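Komum library system: e-journals not opening off campus

plalska_reader
Posted Jan 2, 2022

I am a part-time student at Plalska. Our library catalogue runs on Komum and lists 472 online journals. On campus they all open. From home I can search and read abstracts, but full text gives error 40 or sends me back to the login page. My card was renewed in November. Is this my account or the server?

Kuzmenko

Error 40 means the proxy has not received your borrower category. Renewal at the desk updates the loan record only - the remote access flag is stored separately. Try these in order:

1. Log out of Komum, clear the cookies for the catalogue and log in again with the full 11-digit card number.

2. Open the journal from the A-Z list, not from a saved bookmark. Bookmarks skip the proxy.

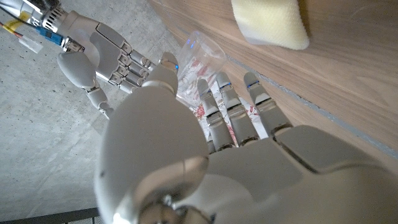
3. If the error remains, ask the e-resources desk to resend your record. Give them the card number and the journal title.

flurkby_stacks

same here last term, it was the browser. changed it and it worked

reading_room_2

Check the licence too. At Flurkby some titles are limited to 500 downloads a month for the whole site - after that you get the login page again until the month ends.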